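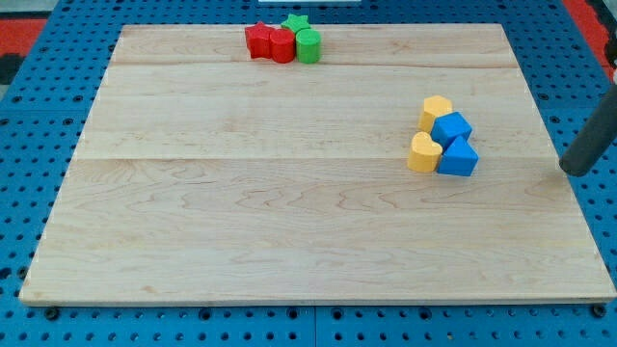
Figure 4. Shape blocks on the maple board, with red and green blocks in one group and yellow and blue blocks in the other.

3.2 Board and blocks

All sorting tasks were done on the same kind of surface, a light maple board made of glued planks. We bought the boards from Fastwood and placed them on the blue perforated table of the laboratory. In an earlier version of the study (Raju, in March) the blocks stood directly on the table, and several participants used the rows of holes as a guide for making straight lines. With the plain board this habit became much weaker.

The blocks belong to the Gesesia set, which has strong and even colors. In the arrangement of Figure 4, the group near the far edge contains stars and cylinders, and each of these two shapes is present in red and in green. Such a group can be divided by color or by shape with equal result, so we call it a balanced group. The second group, at the right side of the board, is in yellow and blue and includes a blue cube.

We collected 1487 final arrangements. Of these, 317 had blocks that touched each other but no clear border between groups, and two raters had to discuss them. For the remaining arrangements the raters worked separately. Blocks in contact were always counted as one group, also when their colors were different. The distance between groups was not used in the scoring and is treated in Section 3.4.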